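4.2 Who gets hurt, and who says so

Promotional interviews for action films follow a script nearly as fixed as the films themselves. The performer admits the shoot was hard, names one injury, praises the stunt team, and says they would do it again. Our corpus holds 393 such interviews, gathered from the press archives of Climent and Drisbridge, two distributors whose filing habits differ in every way except their fondness for duplicates. After the duplicates went, we coded each text for the kind of hardship named and for who was said to have borne it.

Bruises lead the list by a comfortable margin. Cold water comes next, then heavy props, then harnesses. Broken bones are rarer than the posters would suggest, and when they do appear they tend to belong to a co-star. In 36 interviews the performer claims to have done "almost all" of the stunts. None of the 36 says which ones were left over, and no interviewer asks.

Training gets a different treatment. Fight scenes are learned slowly, with stand-in objects and a great deal of repetition, and this part of the work is dull to hear about. Performers seem to know it. A stretch of months is folded into one clause ("after I trained with the team"), and we are back on the rooftop in the rain. Handling skills suffer most from this editing. Only seven interviews spend more than a sentence on learning to hold, pass or set down a prop, though the production notes we could match to them give such practice a good share of the rehearsal calendar. Figure 3 shows a tabletop handling task.

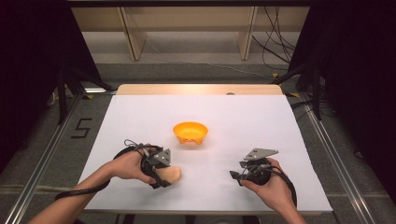
Figure 3. Handling task with a hand-held gripper in each hand; the bowl stands on a white sheet.

Tomaszewski, commenting on an earlier draft, objected that we had mistaken manners for concealment. Performers skip the rehearsals, in this view, because the interviewer has ten minutes and a headline to fill, and a bruise fills it faster. We accept the point about the ten minutes. It fits less well with the long-form pieces in the Vorkby subset, where there was room for a childhood, two pets and a recipe, and still no room for rehearsal.

A second limit is our own. We coded what was printed — what was said and later cut is out of reach, and press offices do cut. Section 4.3 takes up the stunt performers, who are thanked in nearly every interview and named in hardly any.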